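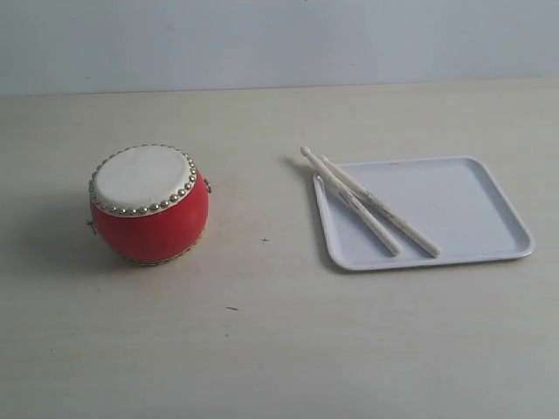
Synchroniser deux bras pour jouer du tambour avec Takodis

Quand j'ai commencé à programmer des tâches à deux bras, je pensais que le plus dur serait la frappe. Eh bien non, ce qui m'a pris mes soirées, c'est tout ce qui vient avant : prendre une baguette dans son bac, la tenir dans le bon sens, et ne pas gêner l'autre bras pendant ce temps. Je vous propose donc de reprendre la tâche tranquillement, avec le planificateur Takodis et le module de perception Zernidine. Prenez un café, on n'est pas pressés !

1. Fixer le repère de la table

Tout part d'une petite croix tracée sur le plateau, entre le tambour et le bac. C'est l'origine commune des deux bras. Dans le fichier de scène, déclarez-la sous le nom « table_origin », puis exprimez toutes les autres poses par rapport à elle. Si vous déplacez le bac d'un essai à l'autre (et je vous y encourage vivement), seule sa pose changera.

2. Répartir les rôles

Le bras gauche prend sa baguette en premier et se place en attente près du tambour, baguette relevée. Le bras droit ne part qu'après avoir reçu le signal « left_ready ». Dans ma première version, les deux partaient ensemble et le planificateur passait 423 ms à chercher un chemin sans collision -- avec l'attente, on descend à 36 ms.
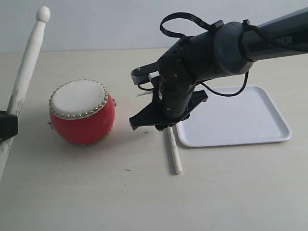 Pensez aussi à ajouter la baguette tenue au modèle de collision du bras, avec la commande « attach_object ». Je l'ai oublié plus d'une fois, et c'est Remedios Escobar, ma collègue chez Skellport, qui a fini par me coller un pense-bête sur l'écran.

3. Affiner la saisie avec la caméra du poignet

La vue d'ensemble donne une pose approximative, suffisante pour l'approche. Pour les derniers centimètres, basculez Zernidine sur la caméra du poignet et masquez les doigts de la pince, sinon la segmentation les confond volontiers avec le reste. Une baguette claire près d'un bac clair, ça manque de contraste : baissez un peu le seuil de contour et gardez la contrainte de forme allongée. 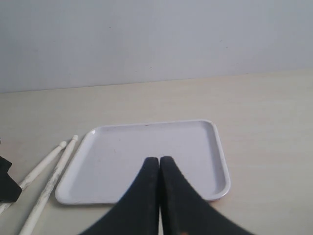
4. Rejouer et régler la frappe

Enregistrez un essai complet, puis relancez-le au ralenti dans le visualiseur. Regardez surtout la raideur du poignet au moment du contact : trop élevée, la baguette s'écrase sur la peau et le rebond disparaît. Commencez bas, montez par petits pas, et notez chaque valeur dans le journal de l'essai.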